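4.3 Changes in work at the loading stations

The two sites differed in how the loading work was organised before the cells were installed, and the comparison that follows has to allow for this. At Hatmont, one operator stayed at a station for a full shift, took parts from the bin, placed them in the fixture and signed the batch sheet. At Pistano, operators changed station at each break, and the batch sheet was signed by whoever was present when the batch closed. The same loading cell, supplied by Dollell, was installed at both sites with the same control software. Differences in outcome between the sites are therefore more likely to come from the arrangement of work than from the equipment, although the part mix was not identical and we return to this in Section 5.

The shift log contained 1,085 entries after duplicates were removed. An entry was treated as a duplicate when the station, shift and event code matched and the free-text field was blank in both. Entries with text were kept even where they seemed to describe the same stoppage, as operators at Pistano often added a second entry after a handover, and the second entry tended to give a different account of the fault from the first. The interviews covered 47 operators and setters across both sites. Maintenance staff were interviewed separately and their answers are reported in Section 4.5.

Handling

The most direct change was in handling. Operators no longer lifted each part into the fixture. They filled the infeed tray, cleared rejected parts and dealt with stoppages. Most described the work as lighter on the arms and shoulders. Several added that it was harder on the neck, since the status panel is mounted above the guard door and has to be read from the tray side. The panel was lowered at Hatmont in January. At Pistano it remained in its original position throughout the study.

A less expected effect concerned inspection. Under manual loading, inspection had no separate place in the work instruction. Operators turned each part as they picked it up and set aside those with burrs, dents or poor coating. This was done by touch as much as by sight, and few of those interviewed had thought of it as inspection before it stopped. After the change, parts went from tray to fixture without being held by anyone, and faults that had been removed at loading were found further down the line. Both sites responded by adding a visual check at the tray. The check was written into the instruction at Hatmont. At Pistano it was passed on by word of mouth – with the result that it was carried out on some shifts and left out on others.

Stoppages and authority to restart

Stoppages were coded in the log under four headings: infeed, grasp, placement and guard. Grasp stoppages were the group that operators found most difficult to deal with. An infeed stoppage has a visible cause in nearly all cases, and a guard stoppage is cleared by closing the door. In a grasp stoppage the arm halts near the part, often with the part hidden from the tray side by the gripper or by the wall of the fixture, and the message on the panel gives only the step at which the program stopped. The operator must judge whether the part is held, resting or jammed before choosing between release and retry.

The supplier's instructions reserve this choice for setters. In practice it was made by operators at both sites, openly at Hatmont and less openly at Pistano. The Hatmont supervisor had given each trained operator a restart code. At Pistano one code was shared, and the log records the setter's name against restarts made while the setter was at another station. We draw attention to this because it affects the reading of the log. Any analysis that takes the recorded name as the person who acted will overstate the time setters spent at the cells and understate the skill being used by operators.

Operators gave two reasons for acting without a setter. The first was waiting time, given the number of stations each setter had to cover. The second was that they considered themselves better placed to judge. An operator who had watched the cell for several hours knew which parts had been sitting badly in the tray, and could often say what had gone wrong before opening the guard. Setters accepted this for common faults. They did not accept it for faults close to the fixture, where a wrong release had in the past damaged a locating pin.

Training with rendered views

Training at both sites was given by Stamatopoulos, a contractor, and consisted of a classroom session, a session at the simulator and supervised running. The simulator session lasted 100 minutes. It was added after the first group of operators reported that the classroom material showed the cell only from outside, from a standing position, and gave them little idea of what could be seen close to the gripper.

The simulator exercises use plain shapes and strong colours in place of production parts. Figure 3 gives one such view, rendered from the gripper end. The flat grey body of the gripper fills the bottom of the view, and a green cylinder angles up inside a curved grey shell with a yellow rim. The lower end of the cylinder cannot be seen, as the gripper body covers it. Trainees working from views of this kind were asked to state what they could tell about the position of a part, and what they could not, before they were allowed to move the arm.

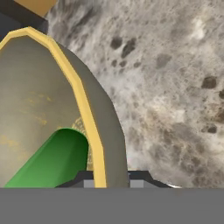 Figure 3

The second half of the question proved the more useful one. Trainees at first tended to give a firm answer in every case, and to fill in the hidden end of a part from what they expected to find there. By the end of the session most would say that the view was not enough and ask for another. Trainers regarded this as the main result of the exercise. It carried over to the shop floor in a modest way: operators who had taken the simulator session wrote longer notes against grasp stoppages, and more often recorded that they had looked from the far side of the guard before releasing the part.

Opinions of the session were otherwise mixed. Operators with long service on the line found the plain shapes distracting and would have preferred the parts they load every day. Newer operators did not raise this. Some of the older group also objected to being assessed at a screen on work they had done by hand for years, and two declined to complete the exercise. Both were later passed on the basis of supervised running alone. The trainers' view was that familiar parts would have let experienced staff answer from memory, and we think this is probably right, though the study was not set up to test it.

Contact between operators

Manual loading at neighbouring stations had allowed conversation, and the pace of the work was set partly by agreement between the people doing it. With the cells running, one operator covered stations that had formerly been worked by a pair. Those interviewed at Pistano mentioned the loss of company more often than any other change, including changes in pay grade. At Hatmont the subject came up less, most likely as operators there had always worked alone at a station and saw one another mainly at breaks.

The change also affected how knowledge moved between shifts. Under the old arrangement a poor batch was mentioned in passing at handover. Under the new one the outgoing operator was often on the far side of the cells clearing the tray when the incoming operator arrived, and the handover was left to the log. The event codes have no heading for a batch that runs badly without stopping. Operators at Pistano dealt with this by writing on the tray label in marker pen. The labels were thrown away with the packaging, so that none of this information reached the log or the setters, and we learned of the practice only through the interviews.

Pay grades were under review at both sites when the interviews closed. Management at Hatmont had proposed a grade for operators holding a restart code. No equivalent had been put forward at Pistano, where use of the shared code was still not formally recognised.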